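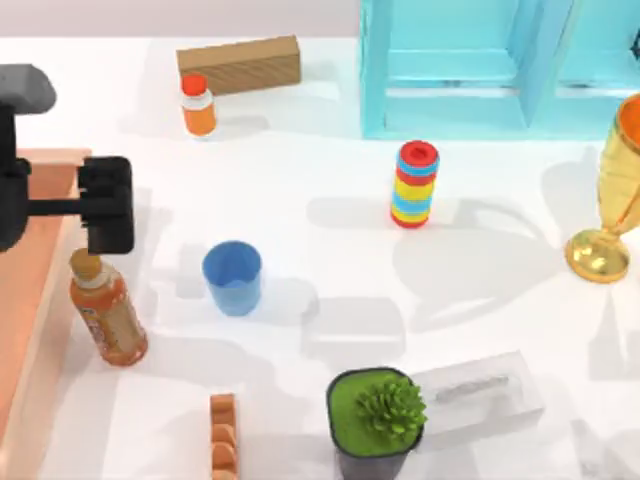 Sim round, student comp – cup task thread
Last updated: May 25, 2019
Reading time: 2 min

dromard_club
189 runs on the trophy pick, 29 good. Bottle's fine. Anyone else?

wetier_b
Same. You're going for the rim, arent you. Try a handle.

dromard_club
Handle's flat and thin. Rim is safer imo

pipsqueak4000
Disagree – rim is wide, gold one flares at the top. Fingers slide. Handle every time, come in low from the side.

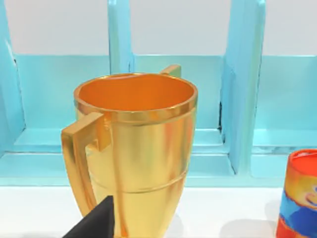 tinshed
Do we have to put it on the shelf or just lift it?

wetier_b
Just lift it and hold, shelf is the August round.

dromard_club
Ok tried low. Finger clips the body below the handle. Slower approach?

pipsqueak4000
Slower and open wider. We had 800 steps per try, went to 4000, much better.

tinshed
4000 is daft for a club laptop. Fix the angle first

dromard_club
Will do angle tonight – post numbers after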